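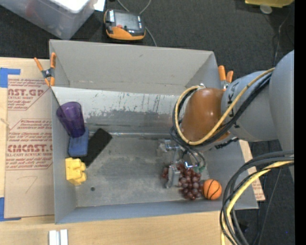

# The Mixed Bins of the Trinuvow Object Library

The Trinuvow Object Library holds 3600 small household and play objects, which are lent to schools, day centers and community groups throughout the district. Most borrowers know the collection through its mixed bins: open containers in which cups, blocks, balls, fruit and other everyday things are placed together without regard to type. This gallery page introduces the mixed bins and the kinds of objects they contain, with notes for groups that plan to borrow from them.

The text was prepared by Essam El Khatib, Head of Collections, and was last revised on 2018-07-15.

## The gray bin

**Purple cup, blue block, yellow block, grapes, small basketball.** A typical mixed selection. The cup is translucent plastic, and the ball is orange with dark curved seams.

**The bin itself.** Large, open at the top and roughly rectangular, with a tall, smooth wall on one side and a low wall facing it. Marks and scratches from regular use are accepted in the library's bins, provided the surfaces remain sound and can be cleaned.

**On the tabletop.** Bins are used on tables and benches and are not to be placed on the floor. The Jara Room has tables at two heights, and staff will move a bin from one to the other on request.

## The objects

**Cups and other tableware.** The library prefers pieces in a single strong color. A translucent cup is a useful addition to any selection: its color changes with whatever lies behind it, and younger visitors often return to it several times before they agree on what to call it. Glass and china are kept in the Suvarna Room and do not enter the mixed bins.

**Blocks.** Fabric-surfaced blocks are stored separately from plastic ones and are cleaned by hand. Blocks with knobs and notches are checked for worn corners when they are returned. Borrowers sometimes send back a block from their own classroom in place of ours; these are held at the front desk until February of each year and then offered to the next group that asks.

**Fruit.** Grapes are among the most requested objects in the collection. A bunch has no flat side on which to rest, its outline is irregular, and its color varies from one grape to the next. The cataloging team lists red, purple and reddish-purple fruit under one heading, a practice adopted after borrowers reported difficulty in finding the same item twice.

**Balls.** Small balls printed or molded in the style of full-sized sports balls are cataloged by sport and then by color. The orange basketball is in steady demand. Footballs and tennis balls are available, although the tennis balls are currently being replaced and may not be offered before the new term.

**Flat objects.** Covers, cards, trays and similar pieces are included at the discretion of staff. A dark, flat object can be overlooked at the end of a session, particularly where it has slipped behind a block. Please check along the walls of the bin before returning it.

## Arrangement

The mixed bins are not arranged. Objects are placed in them by hand and left where they settle, so that some lean against a wall, some lie across one another and some stand alone in an open part of the floor. The library receives regular requests for a standard layout and has decided against one. Groups that need the same arrangement in each session are advised to draw a simple plan on paper and to keep it with the loan form.

Staff do observe a few points when filling a bin:

- Soft objects go in last.
- Nothing is stacked above the height of the lower wall.
- Objects of the same color are kept together only when the borrower has asked for a color selection.
- A large part of the floor is left clear.

The last point is occasionally questioned by borrowers who would like a fuller bin. In the experience of the collections team, a sparse selection holds attention longer than a crowded one – a group that has handled every object will usually begin again in a different order.

## The rooms

**Jara Room.** The main handling room, on the ground floor. Tables are set out before opening and remain in place through the day. Coats and bags should be left on the hooks in the corridor.

**Suvarna Room.** Reserved for breakable and larger pieces. Visits are by appointment, and children must be accompanied by an adult from their own group.

**Nanel Store.** The reserve collection, closed to the public. Objects from the store can be requested through the catalog and are normally brought to the front desk within five working days.

## Borrowing a mixed bin

A bin is lent for five weeks. The loan may be renewed once by telephone or in person, unless another group has already placed a request. Borrowers collect and return the bin themselves and should bring a vehicle with a flat loading area. The low wall makes the bin comfortable to reach into but offers little protection on a bend – please use the fitted cover and carry loose items in the bag supplied.

Each loan includes a printed list of contents. The list gives the catalog name of every object, its color and its condition on the day of issue. Borrowers are asked to initial it when they collect the bin and again when they return it. Where an object has been damaged, a short note on the back of the list is sufficient. The library does not charge for ordinary wear.

Objects may be wiped with a damp cloth and mild soap. They should not be placed in a dishwasher, including the cups. Fabric surfaces should be left for library staff to clean.

Groups may request particular objects, colors or shapes. Past requests have included a bin of round things, a bin in which everything was yellow, and a bin for a language class in which no two names began with the same letter. The collections team will meet such requests where stock allows and will suggest a substitute where it does not. The all-yellow bin is now kept as a regular selection and can be reserved under that name.

## Using these pages

Teachers and group leaders may print the text of this gallery for use in their own sessions. Corrections to the object names are welcome and should quote the catalog name as it appears on the loan list. Suggestions for new objects are reviewed twice a year by the Head of Collections. Donations are accepted at the front desk during opening hours; items should be clean, complete and small enough to be lifted in one hand.

Inquiries about mixed bins may be left at the front desk, marked for the attention of Essam El Khatib. Requests for the coming term should reach the library before the current loan list closes.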